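# Taliston Classroom Density Kit

The Taliston kit is made for teaching density and buoyancy to students in grades 4 through 8. One kit serves a group of up to five students. It comes packed in a lidded tray that fits on a standard classroom shelf.

**Item number:** 657
**Replaces:** item 483 (the older kit with glass cylinders)

## What's in the tray

- 1 clear plastic cylinder, 500 mL, with wide base
- 5 solid cubes of the same size: pine, nylon, acrylic, aluminum, brass
- 5 small beakers
- 1 dropper
- 1 set of food dye, red and blue
- 1 teacher guide, 51 pages, spiral bound
- Student record sheets (may be copied for class use)

You supply water, table salt, vegetable oil, dish soap and corn syrup. A kitchen scale that reads to 1 gram is enough for the weighing activities. If your school doesn't have one, the Idetti bench scale can be added to the order.

## How it is used

Students weigh each cube first. The cubes are all the same size but have different masses, so the class can rank them by density before anything goes in the water. They write down which ones they expect to float and then test them one by one. Nylon and acrylic both sink in plain water. Stirring in salt a spoonful at a time will bring the nylon up well before the acrylic.

The second activity is the layered column. Pour the corn syrup first, then the soap, then colored water, then oil. Pour slowly down the side of the cylinder. The guide was written by Kausar Tanoli and gives timings for a single class period and for a double one.

Food dye stains fabric. Old shirts work well as cover-ups, and adult sizes go over a student's own clothes with the sleeves rolled.

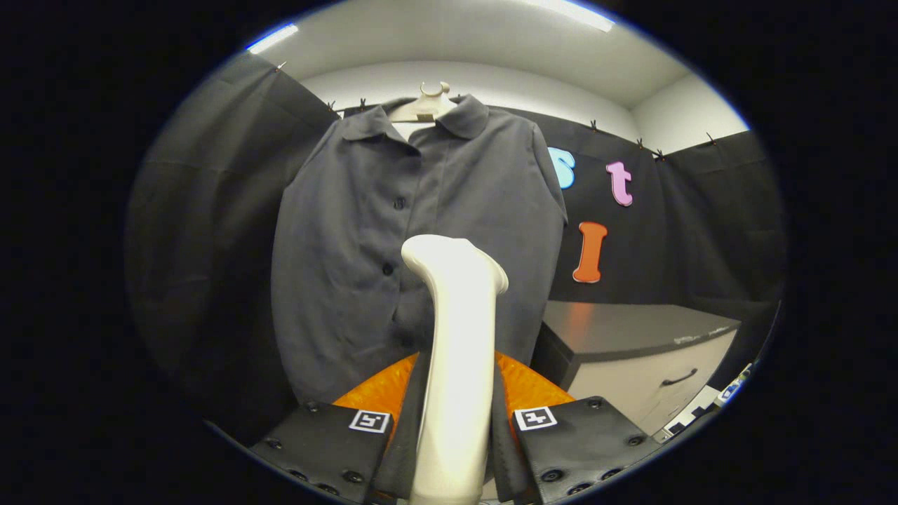 *Long-sleeved button-up shirt, gray. Shirts are not included in the kit.*

## Cleaning and storage

Rinse the cylinder with warm water and dish soap right after the layered column. Dried corn syrup takes a long soak to remove. Dry the aluminum and brass cubes before they go back in the tray. The pine cube needs a full day in open air. Do not put any part in a dishwasher.

## Spare parts

Cubes are sold one at a time or as a full set. Cylinders from the older kit do not fit the Taliston tray. Droppers and beakers are the same in both kits and can be swapped.

## Ordering

Schools can order by purchase order through Bukhari School Supply, Carnitgate. For spare parts or a printed copy of the guide, ask for Rekha Kaushik in the parts department. Orders placed by noon ship the next working day. The pickup counter is also open Saturday mornings.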